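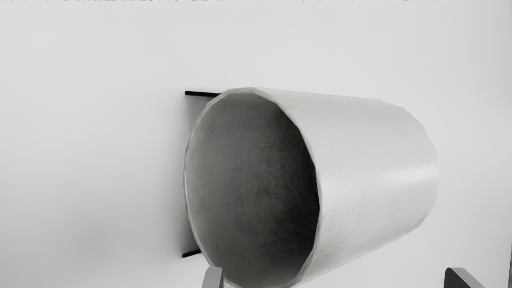

2. Grasping in simulation: the Lustport demonstration

Notes for the group visit, Wednesday, January 25, 2023

The cup-like container lies on its side, mouth to the left, with the gripper fingers wide apart. Look at the rim – it is made of short straight pieces, so contact points are approximate.

Before the Markolik talk, read section 3 of the handout. Work in pairs and allow 20 minutes for the grasp exercise. Hand in one sheet per pair.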